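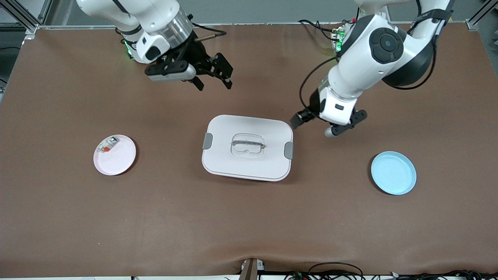 Crabtree reckons the two-arm rule is overkill, and said so again before I'd even got the date down: if both grippers are open and nothing's moving, why log a reset at all?

Jun 9, 2019. Bench notes, lidded container task.

My answer hasn't changed - we log it so the next person can trust the start position. Nurkow's draft says both grippers open and clear of the container, lid clipped at both ends, plates either side, and I'm happy with that as our starting state. What I don't like is the bit on speed. It caps the arms at 400 mm/s with the guard open but says nothing about two arms sharing the same space, and that's where I'd want it slower still. Pencilled in half that for now.

Other stuff for the write-up:

- Whoever calls "clear" keeps the e-stop in hand until the arms are parked. No swapping halfway.
- Brown sheet gets pulled flat before each block of runs. Colour stays the same, please don't substitute.
- Cable check every 2 hours, initialled.
- Full joint inspection at 3000 cycles (Bundside's sheet has a box for it, use the box).

Still need Ralau's wording on who can override a stop. Want that sorted before August.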